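## Les robots et les corvées : ce qu'on peut leur confier

Dresser une table, mettre des fleurs dans un vase, essuyer une nappe : pour une machine, ces gestes restent difficiles. Voici mes notes, mises à jour le 7 juillet 2026.

**Ce qui marche**

- L'aspirateur. Ramassez les câbles et les multiprises avant de le lancer.
- La tonte, sur un terrain sans marches. Mon Faleo tient 300 m² par charge.

**Ce qui marche mal**

- Plier le linge. Le bras Plendholm (3 699 €) met 50 minutes pour une petite corbeille.
- Les objets transparents. Le verre trompe encore beaucoup de capteurs.
- Les tissus qui pendent. Une pince accroche vite le bord d'une nappe.

Pour apprendre ces gestes aux machines, des personnes les font d'abord avec des pinces tenues à la main.

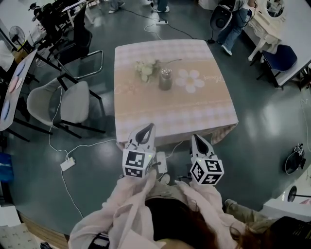
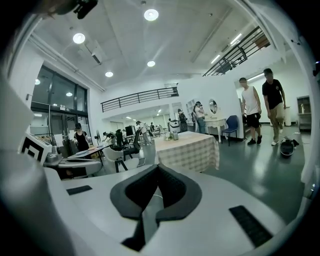
**Si vous voulez essayer chez vous**

1. Choisissez une nappe unie et bien tendue, ou pas de nappe du tout.
2. Gardez les objets à 10 cm du bord.
3. Commencez par des fleurs artificielles et un récipient en plastique lourd.
4. Fixez les rallonges sous le plateau.

Morven Swanson a noté 101 essais de rangement de table avec un bras Broltden. Les verres à pied lui ont posé le plus de problèmes. Pour la vaisselle fragile, je continue à la main.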